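Assunto: Re: [Pano] Lã para as mantas de inverno

Olá a todas e a todos,

Desculpem a demora na resposta, tenho lido a lista sempre à noite e já com os olhos a fechar. Mas este assunto das mantas interessa-me muito e não queria deixar passar a semana sem escrever.

Em 20 de outubro escreveram:
> Alguém já trabalhou com a lã grossa da Virkus? Estou a pensar
> fazer uma manta de sofá em ponto arroz e não sei se 700 gramas
> chegam. Também tenho medo que pique, porque é para o quarto
> dos miúdos. E lavam à mão ou na máquina?

Ora bem, eu fiz uma com essa lã no inverno passado e gastei 968 gramas, mas a minha ficou comprida, daquelas que dão para enrolar os pés e ainda sobra. O ponto arroz come muito fio, mais do que parece na amostra. Se a manta for para os pés da cama, talvez os 700 cheguem, embora eu comprasse mais um novelo do mesmo banho, para não haver surpresas na cor. Já me aconteceu ter de acabar uma barra num azul que era «quase» o mesmo e ainda hoje dou por ela sempre que a dobro! 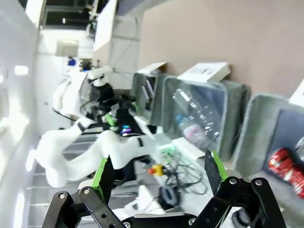 Quanto a picar, pica um bocadinho no início. Depois da primeira lavagem a minha amaciou bastante – lavei-a à mão, em água morna, com uma colher de vinagre no último enxaguamento, e deixei-a secar na horizontal em cima de duas toalhas. Na máquina nunca tive coragem. Para os miúdos, se forem de pele sensível, experimentem antes a Chraibi, que é mistura de algodão e fica mais fresca ao toque. Pesa mais depois de molhada, isso sim, e demora uma eternidade a secar em outubro.

As agulhas que usei foram circulares, com cabo de 80 centímetros, e recomendo-as mesmo para trabalho direito: o peso fica no colo e os pulsos agradecem. Montei as malhas bem folgadas e fiz uma orla em liga, senão os cantos viram.

Uma última coisa: ainda tenho em casa 400 gramas de Jornilance cinzenta, nunca usada, que comprei para um casaco que não chegou a nascer. Se alguém quiser para uma barra ou para almofadas, é só dizer aqui na lista e levo-a no próximo encontro.

Um abraço grande e boas malhas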